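On Sunday I listened to the new song by Shewit Lemma four times, and I am still not sure what I think. Her voice is beautiful, but the drums came too early for me.
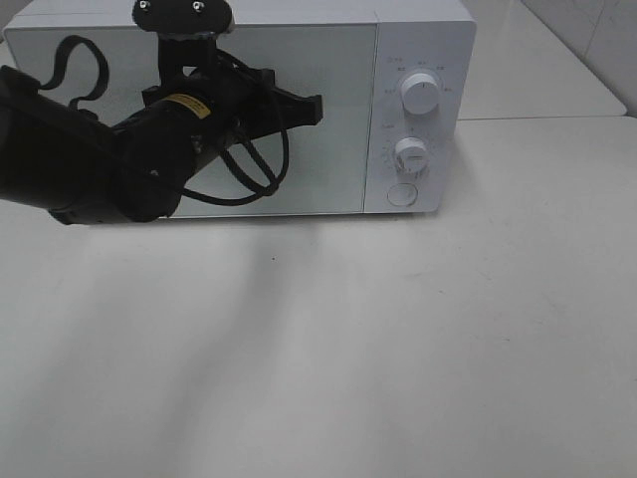
My friend Fuad says the second half is better — maybe he is right. The album, Hisstead, comes out in May and Ronaldo Barros plays guitar on it. They pressed only 300 copies on vinyl, so I already ordered mine.
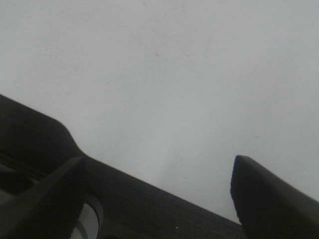
Pale gray, with two small dark specks.

I will write again when the record arrives.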